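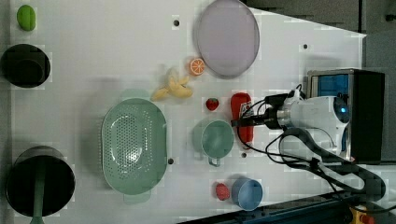 How to sort a play kitchen (and keep it sorted past Wednesday)

I have read plenty of advice on organizing toy food, most of it written by people selling bins. I don't believe in color-coded labels for children who can't read, and I have doubts about the rotating toy shelf too. What follows takes 30 minutes and costs nothing if you own a couple of boxes.

What you need

A big clear table, preferably a light one so small pieces show up
2 open boxes, no lids
A damp cloth
A trash bag, which you will be tempted to skip

Step 1. Dump it all out

Everything goes on the table at once. Do it by the handful and you'll quit halfway. Spread things apart until nothing is hiding under a plate or down inside the cooking pot. Toy strawberries are the worst for this.

Step 2. Pull the big pieces first

Pots, bowls, colanders and plates take up most of the room and get blamed for the least of the mess. Move them to one end. A colander is worth keeping even if you think the set has too many dishes: kids use it as a fruit bowl, a hat and a sieve, and it lets you see what's inside.

Step 3. Food in one pile, tools in another

Only two piles. I've seen systems with separate spots for fruit, vegetables, "bakery" and condiments. Try explaining to a three-year-old why the ketchup doesn't live with the banana. Cups and measuring cups go with the tools, along with anything that has a handle.

Step 4. Check for damage

Run a thumb along the edges. Cracked plastic goes in the trash bag. So does anything small enough to worry you, whatever the age on the package said. My neighbor Nelly Valderrama keeps a "repair later" bag that has been in her closet since September, so draw your own conclusions.

Step 5. Wipe, dry, box

Wipe hard plastic with the damp cloth and let it air dry. I wouldn't soak hollow pieces, as water gets in and doesn't come out. Food goes in one box, tools in the other. Big dishes stack on the shelf, pot at the bottom.

Does it last?

Sort of. Expect to redo it every 12 weeks or so. The two-box version has held up better at our house than the expensive one did, and cleanup before dinner is quicker.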